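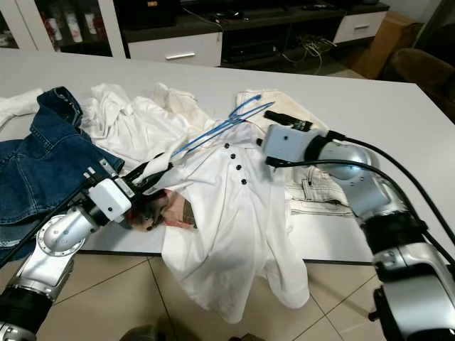
A two-armed sorting and folding station at work on a white shirt, with jeans and cream trousers on the same table. Photo: Jornamov

Arbridge Laundry Puts Robot Arms on the Sorting Table, Keeps Its Full Crew

ARBRIDGE, August 8, 2021 -- Urkar, a commercial laundry and garment care company, has started using two-armed robot stations for part of its sorting and folding work. The stations were built by Jornamov and run a program called Rey. There are four of them at the Arbridge plant, and they handle everyday clothing such as shirts, jeans and trousers.

The company said no jobs were cut to make room for the machines. The 15 people who worked the folding line before the change are still employed at the plant, and all of them have been trained to run a station.

Urkar takes in clothes from hotels, care homes and private customers. The pieces come out of the dryers mixed together, and until this spring every one was picked out of the pile, checked and folded by hand. With the new stations, a worker puts a small pile on a white table and the arms take hold of one garment at a time. The worker stays close by, checks for missing buttons and stains, and takes over when a piece gives the machine trouble.

"Flat linen has been done by machine for a long time," said Loukia Gkikas, plant manager at Arbridge. "Clothing is harder. A shirt never lands the same way twice, and the sleeves end up under everything else. We still do silk, knitwear and anything with beads by hand, and we have no plans to change that."

The plant handles nearly 1,000 pieces of clothing on a normal day. Urkar said the total has stayed the same since the stations came in. What has changed is how the hours are spent. Workers used to stand at the folding line for a full shift. They now spend two hours at a station and then move to inspection, mending or packing.

Zübeyde Karaca has worked on the folding line since the plant opened and was one of the first to be trained. She said her shoulders hurt less at the end of the day, but that the first weeks were slow.

"It would pick up a collar, let go, and pick it up again," Karaca said. "I wanted to reach in and do it myself. You learn how to lay the pile out so it has an easier time. Jeans go to one side, shirts in the middle. It is still slower than I am on a plain shirt."

Workers also asked for changes before the stations went into daily use. The stop button was moved to where it can be reached from either side, and the tables were raised. Pay rates for the folding line were not lowered, and workers who finish the station training move up one pay step.

"We had engineers standing next to the folders for weeks, and most of the useful corrections came from the folders," said Thierry Millet, who led the installation for Jornamov. "They know what a garment is going to do when you lift it by the edge."

Urkar will review the stations in October together with staff. The review will look at speed, damaged items and sick days. A decision on more stations -- at Arbridge or at other plants -- will come after that.

Customers do not need to do anything differently. Prices and return times stay as they are, and customers who want their clothes folded by hand can ask for it at drop-off.

Media contact: Hendrik Maluleke, Urkar Communications, Arbridge

12 shares | 3 comments

© 2021 Urkar. All rights reserved. | Contact | Back to top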